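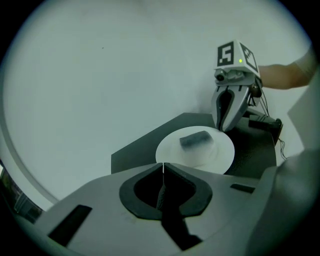 Bastdale Neighborhood Association
Minutes of the regular meeting, 2025-04-03
Wellard Street Hall, downstairs room

Chair: Dayana Paucar. Minutes taken by the secretary. Sign-in sheet is on file. The meeting opened at 7:05 p.m.

1. Previous minutes

The minutes of the last meeting were approved with one correction. The item on the Guerra Avenue crosswalk should say that the city has agreed to study the crossing. It has not agreed to paint it.

2. Street parking on Guerra Avenue

The city's draft plan would take out parking on the north side between the bakery and the bus stop and put in a loading zone. Dayana read the letter from the traffic office aloud. Comments close at the end of the month.

Residents from the apartment building said they already circle the block most evenings and did not see why the loading zone had to run all day. The bakery owner said deliveries are finished by 10 a.m. and she had never asked for more than that. One resident asked whether the spaces could go back to general parking after that hour. The letter does not say.

Motion: that the association write to the traffic office in support of a loading zone ending at 10 a.m., with general parking the rest of the day. Moved and seconded. Carried, 2 opposed. Both members opposed wanted it noted that they object to any loading zone on that side of the street.

Dayana will draft the letter and send it around before it goes out.

3. Tivov Park drainage

The low corner by the swings was under water again for most of March. The parks department came out and cleared the grate, but the pipe behind it is older than the park and is thought to be partly collapsed. They are waiting for a camera inspection. No date given.

A parent asked if the swings could be roped off when it floods. The parks department told us last year that they would not do this unless the water reaches the posts. Several people said it does reach the posts. Anyone with dated photos should send them to the secretary.

The bench that was taken away for repair has not come back. Secretary to ask.

4. Plant sale

The sale will be on the hall lawn as in past years. Table fee stays at 20 dollars. There was a long discussion of whether people selling only seedlings should pay the full fee. It was left as it is, with half tables allowed if two sellers share and sort out the money between themselves.

The hall has asked us not to drive onto the grass to unload. Last year's tire marks were still there in October. Carts can be borrowed from the hall if they are asked for ahead of time.

Tomato plants must be labeled with the variety. This was requested by more than one buyer after last year.

5. Noise from the Wellard Street garage

The garage has moved its compressor to the back wall, and the neighbors on that side say it is now louder for them. The neighbors in front say it is much better. The garage owner was invited to the meeting but did not attend. Dayana will speak with him and ask about a cover or a later start on Saturdays. If that does not help, the matter comes back to the next meeting.

6. Hall rental

The rate for the downstairs room goes up in the summer. We are covered at the old rate until then. Moving to the library was raised. The library closes at eight, and our last three meetings have run past that. No action.

7. Other business

A gray cat with a torn ear has been sleeping under porches on the east end of Guerra Avenue. If it is yours, call the hall.

The streetlight outside the laundromat is out again. Reported to the city, no answer so far.

The meeting closed at 8:40 p.m. The next meeting will be in the same room at the usual time.

Comments

R. on Guerra Ave
Thanks for posting these so fast. Will the letter go up here too, or only by email?

swingset mom
I have photos of the water at the posts from two different days. Sending tonight.

Pete
Cat is not mine but it has been eating on my porch. Seems fine apart from the ear.

Bastdale NA
To R.: we will post it here once it is sent.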